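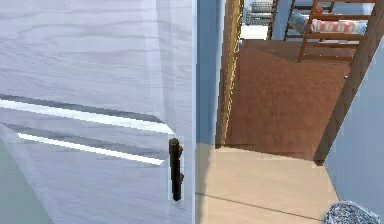 Door rules for robots get shorter, and a good deal stricter

The working group on indoor mobile robots has spent the better part of two years on the subject of doors, and in October it finally let the rest of us read the result. The draft code of practice is called Passing Through Doorways. It runs to 90 clauses, which sounds like a lot until you learn that the previous version had a whole annex on cat flaps.

The code covers robots that move around homes, care flats and small offices under their own steam. It applies to the real thing and, for the first time, to the simulated version, where most of these machines now do their learning. A rendered home with a white panelled door, a dark brown handle and a bedroom or something like it on the far side is cheap to visit over and over. The drafters would like us to be a bit more careful about what we claim after doing so.

Their main complaint is with the phrase "door opened". Firms put it in their reports, buyers read it, and it can mean almost anything. Under the old wording, a robot that shoved a door a hand's width and then got stuck against the frame could be written up as a success. So could one that got through beautifully and left the door swinging behind it. The draft splits the job into approach, grasp, swing, passage and leaving, and each has to be reported by itself. A robot that does four of them well has done four of them well. It has not opened a door and gone through it.

"We had one supplier tell us their machine was excellent at doors except for the handles," said Heiðrún Brøndum, who edited the draft. "I wrote that one down."

The part likely to cause the most grumbling is clause 31, on doors that are already partly open. Many test sets leave them out, or count them as easy because the handle can be ignored. Brøndum's group takes the opposite view. A half-open door hides a slice of the room, may have a person behind it, and presents its face at an angle the robot may not have met in training. The clause asks for slow approach, a full stop if the far side can't be seen, and no nudging. The word "nudging" gets its own definition, with a footnote, and the footnote has been amended.

Simulated tests must now come with a plain list of what was varied and what wasn't. If every run used the same door with the same handle in the same light, the report has to say so on its first page, in type no smaller than the headline score. A minimum of 1000 runs is expected before any percentage is quoted. Firms must also keep the failed runs, which a few of them have been deleting to save space. The space saved was, by all accounts, not large.

Furniture gets a section too. Robots are to treat anything beyond the threshold as fixed until shown otherwise, and rugs as neither floor nor obstacle until they have been checked for edges. There is a long passage on joins between one floor and the next, clearly written by someone who has watched a wheel catch on one.

Reactions have been mixed. Rovton, which makes a delivery robot for care flats, welcomed the draft in a statement of such warmth that one assumes it already complies. Mevinis, whose machines are better known for kitchens, wants more time and a different definition of "threshold". Kostura, which sells simulated homes to both of them, pointed out that its library contains 4000 interiors and that it can hardly be blamed if customers only use the first one on the list.

Tarek Berrada, who runs testing at Bennani, was more cheerful than most. His team tried the draft on its own reports from the spring and had to mark down a fair number of them.

"It was a humbling afternoon," he said. "We'd been scoring ourselves on whether the robot ended up in the next room. In some of the runs it had gone through backwards."

The draft does not forbid going through backwards. It asks that this be intentional.

A few matters have been put off. Sliding doors are to be dealt with in part 2, along with lifts and those heavy fire doors that defeat most people carrying a tray. Stairs have been handed to another group, which has handed them back. The question of whether a robot should knock drew more letters than anything else in the first round of comments and has been left to the judgement of the operator, with a note that care homes may want to have a view.

Nothing in the code is binding. Brøndum expects that buyers will simply start asking for it, as they did with the guidance on charging points, and that the firms will find it was what they had wanted all along. Anyone with an opinion can send it in on the form supplied with the draft, one comment per line, giving the clause number. General remarks about doors will be read but not answered.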